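11/15/24

Long one today, and my shoulders are killing me! I was on the two-arm station at Havgate from lunch on, the one with the flowery wallpaper (I keep wanting to hang a little curtain in there). The job is a padlock. You hold the two controllers, the black arms copy whatever your hands do, and it all gets saved so the robot can learn it from us later.

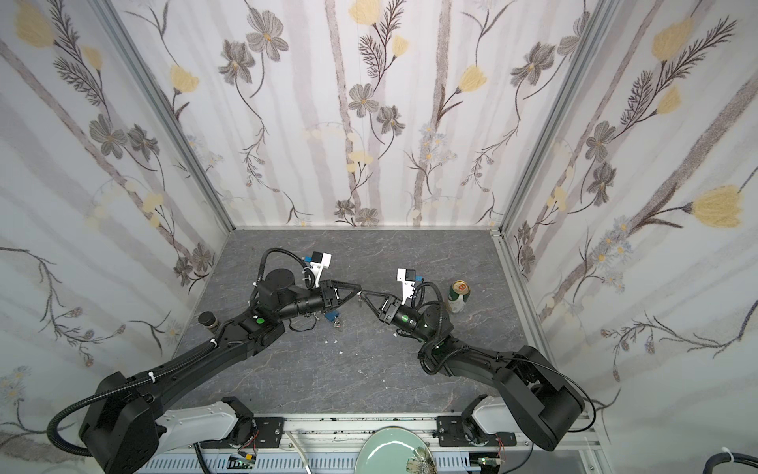
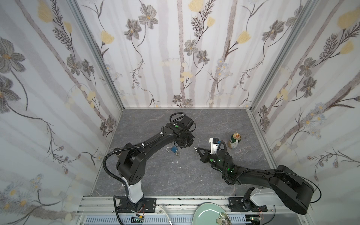 Both arms, the can with the gold top, and my little blue nemesis on the floor.

Anyway, I got 19 good runs out of 30, and Saeed Kermani says that's fine for a first week on padlocks. He got 11 on his first try back in May, so ha. The hard part is going slow. If I rush, the arms still do just what I did, and then the robot learns my bad habits, so I toss the run and go again. I also talk to the grippers the whole time – "left, left, no, your OTHER left" – and I'm pretty sure the whole room can hear me.

I had to stop for 3 breaks because my thumbs went numb. Saeed wants me to try it with my elbows on the desk on Monday. Now soup, a hot bath and bed.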